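About Skendham Records

Hi, and thanks for wandering over to our About page. I run Skendham Records, a small reissue label that puts out old soul, blues and gospel singles by women who should have been a lot more famous than they were. We're based above a dry cleaner in Greduslow, and if you come up the back stairs you'll hear us before you see us.

I started the label because of one record. It was a B-side I found in a box at an estate sale, with no sleeve and a thumbprint of paint on the label, and I played it until my roommate asked me to move out (we're still friends). I spent a whole winter trying to find out who the singer was. When I finally got her daughter on the phone, she told me there was a suitcase of tapes in the hall closet. That suitcase became our first release, and we pressed 294 copies. I thought I'd be giving them away as birthday presents for the rest of my life, but they went in nine days!

These days a typical pressing for us is 1343 copies. Please don't ask me to explain that number, it has to do with how the plant quotes its prices and I've stopped arguing.

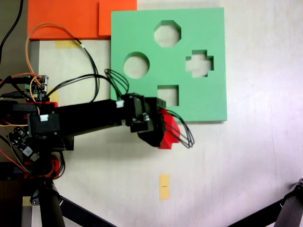
Matching a singer to a song is most of what we do all day. Tapes come in with the wrong name on the box, or no name, or a nickname only the drummer would have known. So we listen to breaths and vowels and how somebody leans on a last note, and we try one name after another, a bit like having that red block and four holes to pick from, the circle, the cross, the square and the octagon. Some tapes have kept me guessing for years. If you think you know a voice on one of our records, please write to me, I mean it.

We pay the singers or their families first, before the plant and before me. Every release comes with a booklet, and I write those myself, mostly late at night and with too many commas. The mastering is done at Dudás, a little studio that still keeps a tape machine in good shape, and they're very patient when I ask to hear the hiss one more time.

In July we load up the van and take a record stall to the Prorkham street fair. Come and dig through the bins - we bring a listening deck and two pairs of headphones, and I'm happy to talk your ear off about gospel quartets.

Our archive is up to 1703 songs now, and a lot of them haven't been heard outside this office. We're getting to them. If you'd like to stock our records, or you have a suitcase in your own hall closet, use the contact form and I'll write back myself - usually after dinner.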